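Gravel path

A gravel path is a walkway surfaced with loose stone and used in gardens, parks and the grounds of larger houses. It costs less to lay than paving and lets rainwater drain into the soil.

Construction

The strip is dug out, the soil is packed down, and a base of crushed rock is spread and rolled. The top layer of smaller stone goes over it, usually to a depth of 50 mm. A path meant for carts or light vehicles needs a thicker base. Some builders put a fabric sheet under the base to keep mud from working upward.

Edging

Paths may be edged with brick, steel strip or boards. Many park paths have no edging, and the gravel meets the grass directly. Stones then stray into the lawn and grass creeps inward, so the line of the path softens over the years.

Upkeep

Gravel is raked to fill ruts and topped up when the base begins to show. Weeds are pulled or hoed. Stones on the lawn are swept back before mowing, as they can damage mower blades.

Example

The park at Stiltlow has 200 meters of gravel path, laid in sections. The Zandau section was relaid in December, when 13 loads of stone were brought in.

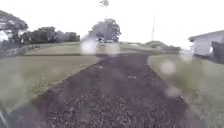 This page was last changed on 31st December.

Dark gravel between stretches of grass, with small grey and brownish pebbles in the surface. The path narrows toward a tree with a rounded crown.

See also: Driveway, Lawn, Crushed stone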